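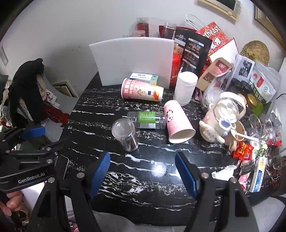

The Ridura steering group met in September to review the hearing screening pathway at the Dernthorpe and Catacutan clinics. Divina Tiongson chaired; Rowena Bañez took the minutes. Present: audiology, nursing, records and scheduling. Apologies were received from the pharmacy lead. The chair opened at 9:30 a.m. and asked that the minutes use plain names for equipment, as the last set used three different terms for the same item. It was agreed that a clear plastic jar, of the kind on the black table with the white veining, will be written as "clear jar" in all supply lists, with the size added where it matters.

## 1. Minutes of the previous meeting

Accepted with one correction. Under item 4, "tone test" should read "speech-in-noise test."

## 2. Screening numbers

Rowena Bañez presented the figures for the period. Across both clinics, 1,494 adults were offered a hearing check at a routine visit. Dernthorpe is still entering declined offers as "not done," so the two clinics can't be compared on uptake. Catacutan records declined offers in a separate field.

- Dernthorpe will move to the Catacutan field layout.
- Past entries will not be recoded.
- The uptake chart is withdrawn from the report until both sites use the same layout.

Nursing asked whether patients who already wear hearing aids should be in the total. The chair's view was that they should be listed but not screened. Records noted that the form has no box for this. A box will be added below the question on ringing in the ears.

## 3. Referral wait

The wait from a failed screen to a full hearing test is about 21 days at Catacutan. Dernthorpe did not have a figure ready. Scheduling reported that the Dernthorpe list is held on paper for patients seen after 4:00 p.m. and typed in the next morning, and that the date typed is the date of entry. This makes the wait look shorter than it is.

Audiology asked for the screening date to be carried over from the paper sheet. Agreed.

There was discussion of whether sudden hearing loss should go through the same list. It should not. Any patient reporting sudden loss in one or both ears is to be passed to the duty clinician the same day, by phone, with the time of the call written on the sheet. The current wording on the sheet ("refer promptly") is too loose and will be replaced.

## 4. Skaster booth software

The Skaster update was installed on the Catacutan booth computer. Results now save under the visit number instead of the patient number. Two results were filed to the wrong visit on the first morning and were moved by records the same afternoon.

Open points:

- The printed chart no longer shows which ear was tested first. Audiology wants this back – it is used when a patient tires during the test.
- The daily sound check can be skipped by closing the window. Skaster support has been asked if this can be locked.
- Dernthorpe will stay on the old version until both points are answered.

## 5. Ear wax before testing

Audiology reported that patients are still reaching the booth with blocked ears and being sent home. The group agreed that the ear canal should be looked at during the screening visit, before the referral is made. Nursing can do this at Dernthorpe now. At Catacutan two of the nurses still need to be signed off on the handheld scope, and their training is booked with audiology.

Patients with a known hole in the eardrum or recent ear surgery are not to be given softening drops from the standard leaflet. The leaflet says this on the back page only. It will be moved to the front, above the dosing table.

## 6. Patient leaflet

A print run of 200 was approved for the revised leaflet, split evenly between the clinics. The chair asked for larger type and a shorter section on how the ear works. The paragraph on noise at work stays as it is. Translation was raised and held over, pending a quote.

## 7. Actions

| Action | Owner |
|---|---|
| Send field layout to Dernthorpe | Records |
| Add hearing aid box to form | Rowena Bañez |
| Rewrite sudden loss wording | Divina Tiongson |
| Chase Skaster on chart and sound check | Audiology |
| Sign off Catacutan nurses on scope | Audiology |
| Correct supply list terms | Nursing |
| Move eardrum warning, send leaflet to print | Rowena Bañez |

## 8. Other business

The Dernthorpe booth door seal is worn along the bottom. Background noise was measured with the hallway fan running and was within limits, though only just at the low tones. Audiology will repeat the reading with the fan off and report both values.

The meeting closed at 10:50 a.m. Papers for the next meeting go to Rowena Bañez.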